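August 10, 2021

Bench power, continued. Went through the drawer of chargers with Anum and sorted what we keep. 13 went in the recycling box, mostly ones with no readable label. The rest get a tag with the output written on it.

The long white strip stays on the table for now. Rizwan wants it screwed to the wall, but then the bulky adapters hang off it and work loose - we had that at Brotesberg last December. Laid flat they stay put.

Order matters more than I thought. Big blocks cover the socket next door, so plug those in first and fit the small ones around them. Extra cord gets looped and pushed to the back, never under the strip.
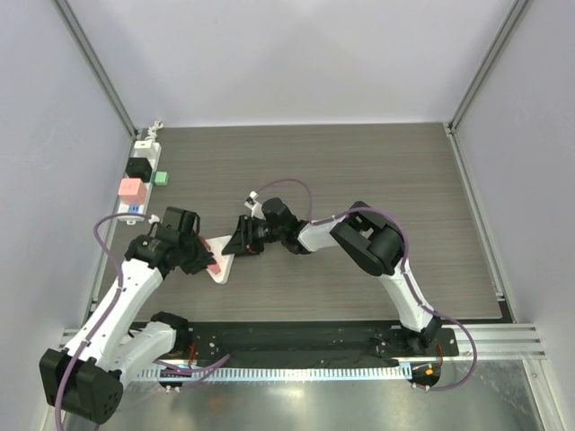

Still to do: label the cord at the wall end, ask Furnico for a strip with wider spacing, and find the short extension Wafula borrowed. Budget left is 36, so one strip at most.

Comments

Sohail Khattak: Short extension is in the Lindinen crate, bottom layer.

Raíssa Toledo: Please keep one of the unlabeled ones, I can test it.

Contact the workshop | © 2021 Nedeljković | Back to top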